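Beginners wanted: glider ground school at Flukstead airfield

Applications close 20th April

Aketti Soaring is looking for 11 people who have never flown a glider and would like to find out how it's done. The course starts in May at our clubhouse on the east side of Flukstead airfield, and it runs for 10 evenings, one a week, starting at 6 p.m. By the end you'll be ready to sit the written test if you want to, and you'll have been up in our two-seat trainer with an instructor at least twice, weather allowing.

We'd love to hear from people who wouldn't normally think of themselves as airplane people. Last year's group had a school bus driver, a couple of nurses on opposite shifts, a retired piano tuner and a high school junior whose mother came along to the first evening to check us out and ended up asking for a place of her own. They argued about clouds in the parking lot long after we'd locked up. It was great!

What we cover

The early evenings are about why a glider stays up at all. We start with lift and drag, then go straight to the air itself: where it rises, why a plowed field can work when the hayfield next to it doesn't, what a line of flat-bottomed clouds is telling you, and what happens along the Lomine ridge when the wind swings west. The ridge is the reason there's a club here in the first place, and you'll hear a lot about it. 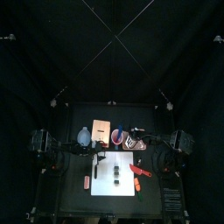
After that come the instruments, the radio, airspace, and reading a sectional chart. The chart evening always runs long. There's a corner of controlled airspace just south of us that confuses everyone the first time, including most of the instructors when they were new, so we take it slowly and do it twice. Then there's a full evening on launching, both winch and aerotow, with the hand signals practiced outdoors on the grass. Wear shoes you don't mind getting wet.

The last few evenings are for planning. Each of you will plan a flight from Flukstead to Pelkonen Field and back, on paper, with a real forecast from that afternoon. You'll work out your glide, your turning points and the place where you'd have to give up and land. Someone always plans to turn around far too late, and talking that one through is usually the best half hour of the course.

What it costs

The fee is $288. That covers the course, the book, the chart, a logbook and both training flights. Club membership isn't included and you don't have to join. If the fee is the only thing stopping you, say so in your application. We keep a small fund for this and it goes unused some years, a real shame. 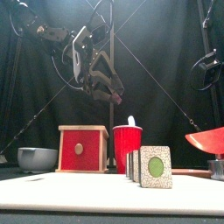

Do I need to be good at math?

If you can work out a tip and read a bus timetable you'll be fine. We use a bit of adding, some multiplying and a simple plastic calculator that does the fiddly wind problems by turning a dial, and there's a practice sheet for anyone who wants extra.

Who can apply

Anyone in high school or older. Under-18s need a parent or guardian to sign the form. There is no upper age limit. You don't need a medical certificate for the ground school, though for the flights you do have to fit safely within the weight limits of the trainer's front seat, and we'll talk that over with you privately before the course starts. If you use a wheelchair or have trouble with steps, the clubhouse is all on one level, and we have a good way of getting people in and out of the cockpit. Tell us early so that we have enough hands on the day.

Please only apply if you can make at least most of the evenings. We know people get sick and cars break down, and we'll happily catch you up on a missed class - but the group learns by talking, and it works best when the same faces are in the room. 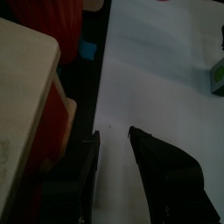
Landing out is the evening we enjoy teaching most. Sooner or later every cross-country glider pilot comes down in somebody's field, and picking a good one is a skill you can practice from the ground, or from a car window as long as someone else is driving. We look at slope, crops, wires, fences and cattle. Then we look at light. See how soft and faint the creases are on the white tabletop in the photo? A field under snow can give you about that much to go on from the air, and a shallow ditch may be no plainer than one of those. You'll learn to use shadows, to look again from a second side, and to choose early while you still have height to change your mind.

How to apply

Write us a short note, a page at most, telling us what draws you to this and whether you've ever been in a small aircraft (it makes no difference if you haven't). Add a phone number and the best time to call. Drop it in the box at the clubhouse door or mail it to Aketti Soaring, Flukstead airfield. Everyone who applies will get a reply before the end of the month.

If you'd like to look around first, come by on any flyable weekend. Park by the windsock, stay on the clubhouse side of the rope, and ask whoever is holding the clipboard.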